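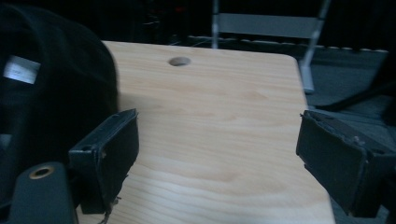 December, mid-afternoon. Spent most of today on the Kullstead contact detector, which I'm still fond of even though it has been misbehaving all week. It kept calling a grasp on any dark patch. The finger pads are black and so is the cloth at the left of the table, so the mask has only the pale wood in the gap to hold on to, and I ended up fitting the pad outline from that side alone.
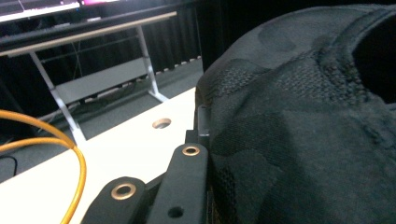
Raised the edge threshold from 45 to 50 and reran the replay, all 2992 frames, and it came out calmer, I think!

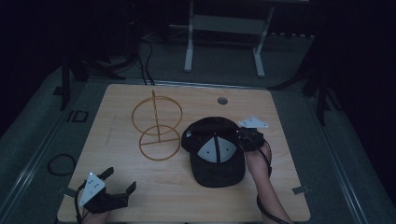

The clock offset between head and wrist streams is still wandering, so Breron gets a 300 ms search window for now. Please don't merge that yet, I'd like to sleep on it (and whoever has the Henari branch open, could you pull first?).

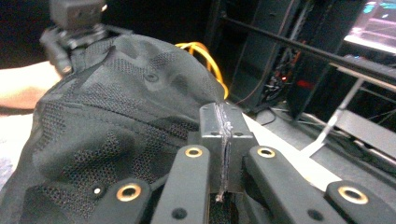

Block up against the black mesh, orange cable behind.

Tomorrow: log the offset per episode.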